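Ticket 2622: Heating comes on by itself at night, upstairs hall
Opened by: Finn Tiedemann
Site: Disstead
Equipment: Pundia room controller, Ollow boiler receiver
Status: Closed

First entry, 3 June 2023

Hello all, me again. The heating in the upstairs hall at Disstead has started switching itself on in the small hours and I can't for the life of me work out why. I come in at half seven and the place is like a greenhouse. The controller on the wall says OFF, the little flame symbol isn't showing, and yet the radiators are too hot to rest a hand on. It's June! We should not be burning gas at all.

What I've tried so far: took the batteries out of the Pundia and put fresh ones in, checked the schedule (there isn't one, I wiped it back in May), and turned the receiver off and on at the switch by the boiler. It behaved for one night and then did it again.

The fault log on the controller shows code 795 three times. The booklet stops at 600-and-something, so if anybody has a newer booklet please shout.

Reply from Pacheco support

Thanks Finn. Code 795 is a lost signal between controller and receiver. When the receiver hasn't heard from the controller for a while it drops into frost protection, and on older units that can mean it simply runs the boiler. Could you tell us how far apart the two are, and whether anything has been moved lately? Please also check the frost setting on the receiver itself. It has its own dial under the cover, separate from the one on the wall.

Finn, next day

Right, that was a help. I had no idea there was a dial under the cover. Found it, and it was set to 22, which seems a bit keen for frost! I've turned it right down to the lowest mark. I don't remember touching it, but then I didn't know it was there, so I'm leaning towards it having been like that from the day it went in.

As for distance, it's one floor and a thick wall. Nothing in the boiler cupboard has moved, but the controller has. We had the hall repainted last month and the decorator hung it back on the other side of the door, behind the big metal cabinet. I walked past it for weeks without giving it a thought.

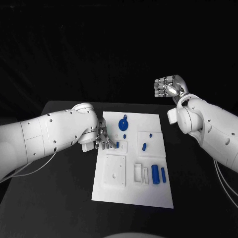

White board on the black table, hall at Disstead.

I've now put the controller back on its old bracket, which meant filling two holes and upsetting the new paint, but never mind. The signal bars went from one to full as soon as I clipped it on. Then I did the pairing again as the booklet says: hold the button on the receiver until the light goes amber, press and hold the plus and minus on the wall unit, wait for green. First go timed out on me as I was too slow on the stairs. Second go was fine (I propped the cupboard door open and ran).

Reply from Pacheco support

Good find. Could you leave it for a few nights with the controller set to OFF and note the gas reading last thing and first thing? If the reading doesn't shift we can close this. If 795 comes back, we'll send a replacement receiver.

Finn, final entry

Three nights done. The gas reading was the same each morning, the radiators were stone cold and there's nothing new in the fault log. I've written the old bracket position on a bit of tape inside the boiler cupboard so the next decorator has half a chance, and I've marked the lowest setting on that hidden dial with a dab of paint.

One small thing left over: the backlight on the wall unit now stays on a lot longer than it used to. I can live with it, but if it's a setting I'd love to know where it's hiding, as it eats batteries.

Reply from Pacheco support

Menu, then Display, then Timer. The pairing resets it to long. Closing this one, but reply here if the heating comes on again and it'll reopen.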